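Budgeting for handheld gripper pairs: how many spares?

Reading time: 3 minutes

kghumman
23 April 2021
I'm putting together the equipment request for next year's manipulation work and would like a second opinion before it goes in. The current plan is 14 handheld grippers, which makes seven pairs, with a parts allowance of 300 per pair for finger pads, marker blocks and cables. The supplier is Drerkska. Their lead time on complete units was 13 weeks when I asked in January. The robot arms are on a separate line and already approved.

The tasks are domestic: mug into microwave, things moved across a table top, flowers in and out of a vase. Two hands, one gripper in each. Loads are light. I have put nothing in for spare complete units, on the grounds that pads wear and bodies don't.

Kulsoom Ghumman

torquelimit
You want spare units. Pads are the cheap failure. We ran Hotby grippers for two years and the finger linkage went before the pads did on 4 of them. A pair with one dead hand is no use for a two-handed task, so one fault takes out both.

kghumman
Fair point on pairs. Were those faults repairable on site?

torquelimit
Two were. The others went back to Hotby and I borrowed from another group in the meantime.

D_Henare
I disagree with putting the money into spares first. Look at the stations before the grippers. Seven pairs means seven tables with enough clear space on them, plus power, plus somewhere for the cables to go. The microwave job is a good one to plan from, as the door opens to the left and the left hand has to bring the mug in past it while the right stays free for the door or the buttons. That fixes your table depth.
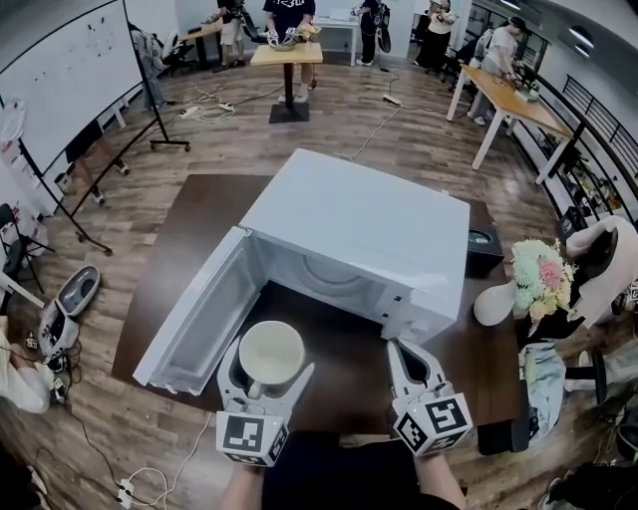

Sethi wrote that table depth was the one figure missing from every request he had been sent, and that people guess it from the appliance footprint and forget the door swing. He would add the full door width to the front clearance and buy tables to suit.

kghumman
We have tables. Depth is adequate for the microwave with the door fully open, I measured it. What I hadn't costed is power distribution. At present it is power strips on the floor, and I would prefer fixed drops.

D_Henare
Fixed drops will cost more than you think and will be in the wrong place once you rearrange. Cable covers and longer leads, charged to consumables. Put the difference into tables on castors.
— Digby

torquelimit
Castors move when you lean on them. Lockable or not at all.

kghumman
Noted. Revised version: six pairs in use, one pair held back as spares, same total of 14. Parts allowance unchanged. Cable covers added. No castors for now.

torquelimit
Better. Ask Drerkska whether left and right units are identical. If they are, your held-back pair covers two separate faults on either side. If they are handed, it covers one of each.

D_Henare
Still think seven stations was the wrong starting number, but that split is workable. Get the marker blocks quoted separately. Bomico bundled ours with the base and we couldn't order one without the other.

kghumman
Have asked on both. Will post the quote when it arrives.

Related threads
Lockable castors for bench tables, load ratings
Hotby finger linkage, repair or return
Capital or consumables: where do marker blocks go?
Cable covers on wooden floors
Bomico spares price list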